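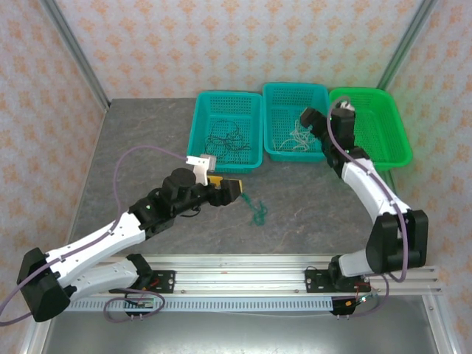 下午三点的分绳间，绿绳还在桌上

先说墙纸，因为每个进来的人都先问墙纸。粉底，橙色小花样，一个菱形套一个菱形地排过去，是贡沃尔挑的。她家走廊翻新剩了两卷，她扛到厂里来，说你们要把那两条胳膊关在一个盒子里，好歹给人家糊一糊。工程部的尼约尔站在那儿，手里拿着一张图纸，图纸上写的是“浅色哑光背板”。他看看图纸，看看墙纸，说，也算浅色吧。

就这么糊上了。

我叫恩布拉，在奥贝里绳带厂的分绳间干了12年。你要是买过窗帘，买过那种帽子上带抽绳的卫衣，没准摸过我们的绳子。我们这屋管的是绳头：机器上剪下来的，打样剩的，客户退回来的，全混在一个大麻袋里送过来，黑的归黑的，白的归白的，绿的归绿的，归好了送去隔壁称重，再卖给戈尔季洛夫，他们拿去打成填充料，也有一部分重新编。听着简单是吧？你来理一麻袋试试。绳子这东西，放在那儿没人碰，自己都能缠到一块儿去。

以前这屋四个人，一张长桌，对着坐。贡沃尔坐窗边，我坐她对面，梅雷里德坐我旁边，哈尔瓦德坐门口，因为他烟瘾大。我们理绳子的时候手不用脑子管，嘴就闲着，所以什么都聊。梅雷里德离婚那年，整件事从头到尾我们是在那张桌上听完的，听了得有好几十麻袋。哈尔瓦德不爱说话，但他会突然冒一句，比如我们正在说律师费呢，他来一句，鳕鱼涨价了。

然后四月里胳膊来了。

厂里管它们叫“普利迪科单元”，普利迪科是做这套东西的公司。我们管它们叫左边的和右边的。两条都是白的，关节是黑的，底下一根长长的铝轨，紫色的线一圈一圈绕在身上，左边那条的线绕得特别大，甩出去好大一个弯，梅雷里德说像没系好的围巾。左边那个夹爪上有块黄的，尼约尔说是夹垫，贡沃尔说是嘴。

教它们的活儿落在我和贡沃尔身上。我一开始以为教就是写个程序什么的，我哪会啊！结果是让我们坐在旁边，拿着一副一样的小胳膊当把手，我们怎么动，它们怎么动。夹起来，抖一抖，放进筐。夹起来，抖一抖，放进筐。每做完一遍，屏幕上跳一个数。尼约尔说要攒够3275遍，我问为什么是3275，他说是合同上写的。我问合同上为什么写这个，他就去倒咖啡了。

贡沃尔教得比我好，这点我服。她四十多年的手，拿一团绳子，先不扯，先用指头拨一下，看哪根是松的，从松的那根下手。她连拿着把手都这么干，那条机械胳膊跟着她，也先拨一下。尼约尔看录像的时候说这个动作可以删掉，多余，浪费时间。贡沃尔说，你删一个试试。他真删了一版，结果那天下午右边那条把一整团黑绳提起来，连筐一块儿提起来了，悬在半空，筐还晃。

第二天那个动作就回来了。

所以你现在去看左边那条，它夹绳子之前会停一下，往旁边轻轻一拨，那是贡沃尔。我跟新来的人说过，他们点点头，估计以为我在说什么比喻。

出事是因为白绳。

我们屋里以前有四个筐：黑，绿，纯白，米白。纯白和米白差多少呢，你拿到灯底下都不一定看得出来，得拿到窗户边。贡沃尔坐窗边就是为了这个，她一根一根地对着天看，冬天下午两点以后天不行了，她就先理黑的，把白的留到第二天早上。这个规矩没人写过。

胳膊的盒子里没有窗户，桌面又只够并排放三个筐，两个蓝绿的，一个鲜绿的。尼约尔量了一下，说白的米白的并一筐吧，系统也分不出来，反正戈尔季洛夫没有投诉过。贡沃尔说，他们没投诉，是因为我分了。尼约尔说对对对，嘴上说对，手上已经把标签撕了。

于是中间那个筐里，白的和米白的就躺在一块儿了。

贡沃尔没吵。她要是吵我反倒好受点。她那天下班的时候把围裙叠得特别方，放在椅子上，第二天又来了，坐在玻璃外面看它们干活，看了一上午，一句话没说。中午哈尔瓦德进来，看看她，又看看盒子，说，墙纸贴歪了。

她说，没歪，是墙歪。

这是那天她唯一说的一句话。

再后来就是排班。四个人的活变成一个半人的活，那半个人怎么算，人事也说不清楚。梅雷里德去了染色车间，她说那边太吵，聊不了天，说句话得靠比划。哈尔瓦德调去开叉车，他倒高兴，叉车在外头，烟随便抽。贡沃尔还差一年多退休，厂里给她一个头衔，叫“质量顾问”，给她印了名片，70张，一整盒。她能给谁呢？她给了我一张，给了哈尔瓦德一张，拿了几张回去记菜谱。

那一个人就是我。

我现在的活儿是这样：早上倒绳子，看着，卡住了就按停，伸手进去把缠在夹爪上的那根摘下来，再按开。满了换筐。报表上有一栏叫“人工干预次数”，上个月是77次。开会的时候他们说这个数要往下走。我坐在那儿想，这77次就是我啊，你们要把我往下走到多少？当然我没说，我说的是好的。

不是要诉苦。腰好多了，真的，以前理完一天绳子我得扶着桌子站起来。手上的茧也软了，我侄女说姑姑你的手现在像个人的手了。可是屋里太静了，只有那种小马达的声音，嗡一下，停，嗡一下。有一回我发现自己在跟左边那条讲我家楼上漏水的事，从头讲的，物业怎么说，楼上怎么说，讲到一半它卡了，我按停，摘绳子，按开，接着讲。

下午三点最怪。光从走廊过来，它俩干得正顺，左边那条夹爪底下一小团绿绳，有一根细细地翘着，往上够着它似的；右边那条悬在中间那筐和绿筐之间。我那天端着咖啡看这个，看着看着就想，要是贡沃尔在，绿的早就先捡完了，她老是先捡绿的，她说绿的心烦。

结果一回头，她就在我后面站着。

她穿着外套，拎着个布袋，说，白的那筐满了没有。

我说快了，没满。

她说，那你给我。

我说这不合规矩吧，那个要直接去称重的，单子都有，尼约尔那儿看得见。她说她是质量顾问，她顾问一下。说着还从兜里掏出一张名片，放在控制台上，背面写着半个鱼汤的方子。

我就按了停。

我们把筐里的绳子全倒在走廊那张窄桌子上，那儿有窗户。她坐窗边，我坐对面。天还行。她拿起一根，对着外面看，放左边，又拿一根，放右边。我拿起一根看了半天看不出来，递给她，她瞥一眼，说米的。

“你以前看得出来的。”她说。

“我以前都是问你的。”

“哦，”她说，“那是我以前话太多。”

理到一半梅雷里德从染色车间过来上厕所，看见我们，厕所也不上了，拉了把椅子。她一坐下就说你们知道佐恩德拉那边要来谈收购吗，我说谁说的，她说大家都在说，贡沃尔说大家是谁，她说就是开叉车的，那不就是哈尔瓦德吗！然后她开始讲她的新邻居，讲那个人半夜拖家具，一张床从这头拖到那头。我的手就自己动起来了。

后来控制台响了，是那种停太久了它会提醒你的响，三声一组。我们谁也没起来。过了一会儿尼约尔进来，大概是在他屏幕上看见了，手里还拿着杯子。他站在桌边，看了看两堆白绳子，左边看看，右边看看，弯下腰，又看看。

“这两堆不一样吗？”他说。

贡沃尔从他手边抽出一根，举到窗户那儿，让他看。他眯着眼睛看了好久。

“再拿一根给我。”他说。

梅雷里德把椅子往旁边挪了挪，那床还没讲完呢，她接着讲。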